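2nd September
Cupping bench, Narkside roastery

Tonantzin was in before me and had already dialed the small grinder two clicks finer, which explains why my first cup of the day tasted like a pencil. Put it back. If you change the grinder, write it on the card, please – that's what the card is for!

Main job today was the hotel blend. Vulthorpe (the hotel, 161 rooms, breakfast coffee currently best described as brown) want something that survives sitting in a big insulated pot from opening until the late risers come down. Our February version was lovely fresh and horrible after an hour. I still have a few bags of it and used one as the control, knowing full well it's stale by now, so take that column with a pinch of salt.

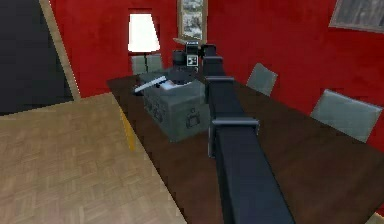
So, five blends brewed, all at the same dose and the same water, tasted fresh and then again at one hour and two hours from the pot. I did the first round alone and Tonantzin did hers without looking at my sheet (I folded it over, she swears she didn't peek).

Blend A, mostly Tola washed. Bright and lemony at the start, gone sour by hour one. I love this coffee and it has no business in a pot.

Blend B, half Tola, half Farías. Better. Still thin at two hours but I'd drink it. Tonantzin gave it a 6, I gave it a 5.

Blend C, mostly Farías, roasted a touch longer. Nutty, a bit of cocoa, and it hardly moved between the first cup and the last. My favorite by a mile. Tonantzin thinks it's dull and wrote "beige" on her sheet, underlined.

Blend D was C with a darker roast. Ashy. We both poured it out.

The old February bag did what old bags do.

I'm leaning toward C with a little Tola put back in for some lift, maybe a tenth, and seeing if we can get past "beige" without bringing the sourness back. I also want to try it on the kind of brewer the hotel has, as ours runs hotter and I don't trust the comparison. Their kitchen manager said we could come over after breakfast service one morning and use theirs, so I need to call and pin that down.
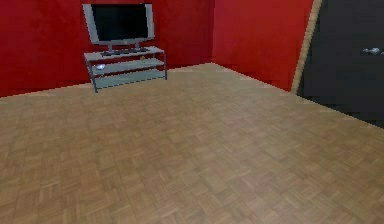 Odds and ends

Batch counter on the roaster is at 1,098, so the chaff tray and the cooling fan want a proper clean before the next big run. I did the tray, ran out of time for the fan.

The scale by the sink drifts when the battery gets low. Swapped it. Anything weighed on it yesterday is suspect, including my decaf notes, grr.

We're short of filter papers for the big brewer – enough for one more session. Tonantzin is ordering.

Next time: C plus Tola, two versions, same pot, and I'll taste second.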